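Larketti opens its folding cell setup notes to other shops

June 8, 2019 – Larketti, the small garment automation shop behind the Brimach folding cell, is releasing its full setup and upkeep notes for anyone running a similar table. The notes come to 78 pages and cover the work surface, the tape grid, the wrist camera, the gripper pads and the repairs we've had to make along the way. They're free to download from our website starting today.

I'm Polyxeni Michailidis, I look after the cell, and I wrote most of the thing, so I was told I could write the press release too. You'll have to put up with me for a page or so.

The Brimach cell folds shirts. It has one arm, one camera at the wrist and a second one fixed at the table, and a computer under a shelf that I've bumped my head on more times than I'd like. When people visit they want to talk about the arm. I always end up talking about the table, because the table is where my mornings go!

We work on plain brown with a grid laid down in blue painter's tape. I tried ink lines at first (too faint for the wrist camera) and then a printed mat from Aseo, a supplier we otherwise like very much, but the mat had a shine to it and the camera lost the lines under our lights. Tape is dull, it's cheap, and when a strip goes bad I peel it and put down another one. The rule in the notes is to check the crossings first. That's where two layers sit on top of each other, and a raised corner there will catch a sleeve sooner or later.
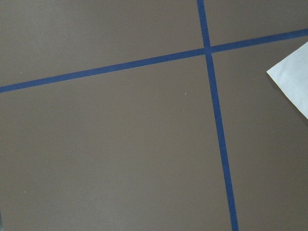
Two strips of the tape grid crossing, from the wrist camera, with the corner of a piece of white paper or card at right.

The check itself is simple. Send the arm to its home position, step it over the crossings one at a time, and save a still at each. Compare the stills with the set you saved the last time the grid was laid. If a crossing has drifted, don't touch the camera settings yet. Look at the mount. On our cell it was the mount four times out of five, and I wasted most of a week on the other theory before I got out a hex key.

After the mount, look at the tape. Hand-laid strips are never perfectly straight and they don't have to be. The software only wants to know where each crossing really is, so we measure them after taping and type the values in. I know some shops use a laser for this. We use a steel rule and a notebook, and a full relay of the grid takes me 60 minutes if the phone behaves.

Lint gets its own chapter. A speck on the brown doesn't bother the folding at all, but a buildup near the lines can throw off the edge finder, so I wipe the surface down with a dry cloth before each calibration. No sprays – they get under the tape and then you're relaying it anyway.

Once the grid checks out, we move on to a test garment. The shirt goes down flat with the sleeves opened out, hem toward the fixture, collar toward the operator. Smooth the body first and leave the sleeves for last. Small wrinkles in the sleeves are fine, and I'd even say leave a few in, as the machine has to cope with them in real work.
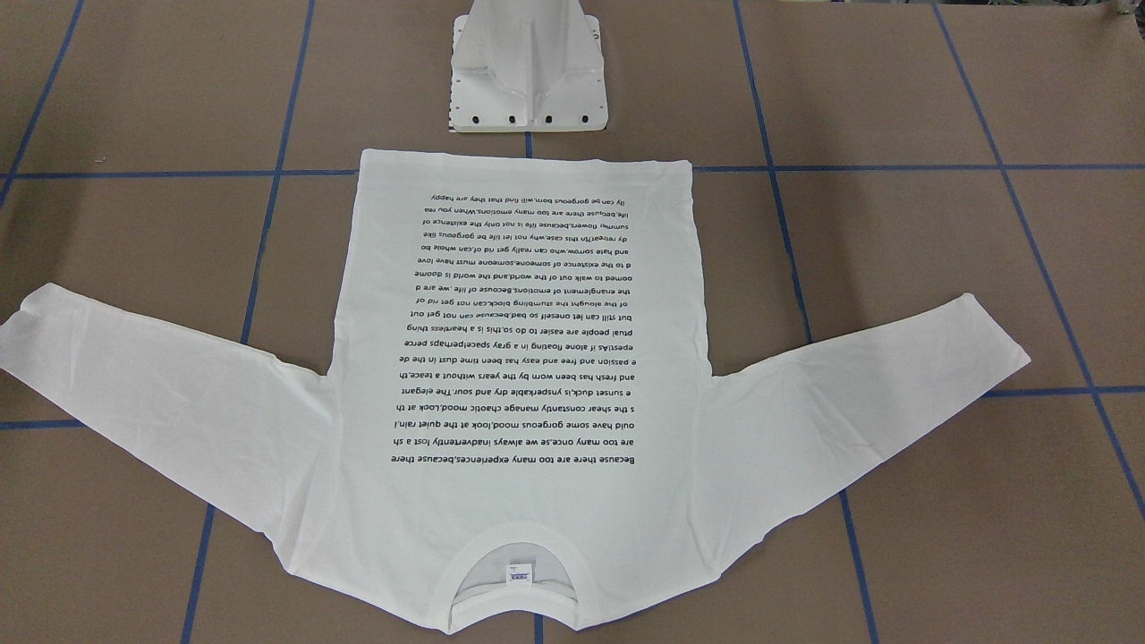 We keep both white shirts and dark ones in the test pile, with and without printing, and the notes list which settings we change between them. White is the easy one for finding the outline against brown. Heavy text prints used to fool our older edge finder into seeing a hem in the middle of the chest, and there's a long section on how we got around that, with the bad folds included. I left those in on purpose. I learn more from other people's bad folds than from their good ones.

The repair section is the part I'm proudest of. It logs 139 stoppages on the Brimach cell, with what I tried first, what fixed it and how long we were down. Gripper pads top the list, then cables, then me forgetting to save the new grid values. We went through 679 test folds on the current pads before changing them, and the notes explain how to tell when yours are going (the fabric starts to slip on the second lift, well before anything looks worn).

Koutsoukos, who run two tables of their own and have been trading tips with us for a good while, read the draft and marked it up thoroughly. Several of the steps are shorter thanks to them, and the cable routing drawing is theirs outright.

An update is planned for later in June with the spare parts list and a cleaner version of the calibration sheet. If you find a mistake before then, please write to me through the contact form on the Larketti site and put "cell notes" in the subject line. Shops that would like to see the table in person are welcome too, mornings are best, and wear something you don't mind getting tape on.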